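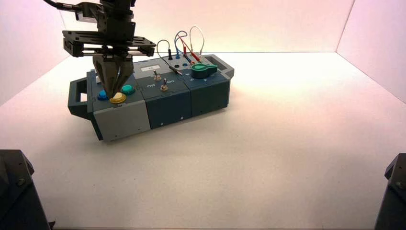
Task board (manipulation)

A task board, sometimes called a task box and in older shop slang a fidget crate, is a portable block of buttons, switches, sockets and cables mounted together so that somebody or something can practice operating them. It controls nothing. Pressing its buttons launches no rocket and calls no elevator, a fact that has never stopped visitors from pressing them.

Construction

Most boards are long, low boxes made of sections joined end to end. Each section carries one family of controls, so a worn one can be swapped without retiring the rest. A handle at each end is common, the box being just long enough to be awkward under one arm.

The best-documented early model is the Hakirberg board, put together by Orysia Semeniuk out of parts from a closed telephone exchange. It had 59 controls, of which 2 were labeled correctly. Later makers settled on fewer controls and better labels, although on the small Stilier boards the print remains a test of eyesight.

Push buttons

Round push buttons with colored caps are the usual starting point. Blue, yellow, red and teal are all in use. Color lets an instruction be given in one word, provided everyone agrees on what teal is. Edmund Grabowska's notes on the subject devote four pages to this question and do not settle it.

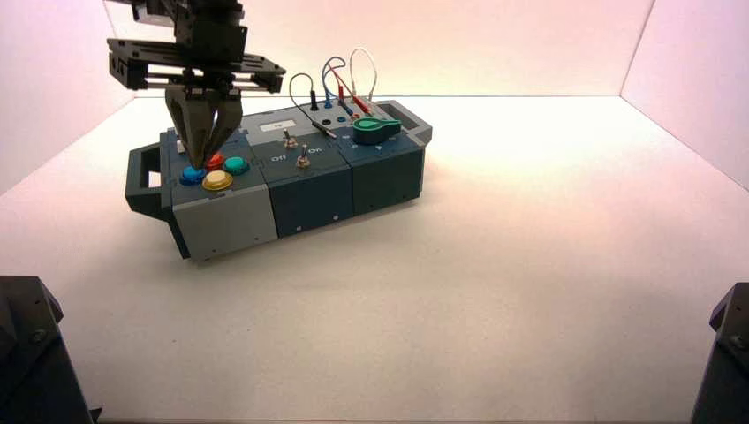
Toggle switches

Metal toggles are harder than buttons, having a direction. Many boards print "Off" and "On" beside them, which settles arguments.

Patch cables

Sockets and patch cables are generally left for last. The cables come in several colors and tangle in all of them. In the Anport trials, Eldana Abera logged 2836 insertions, 2177 of them into the intended socket. The remainder are listed in her report under "other sockets."

See also

Busy board
Patch bay
Hailu panel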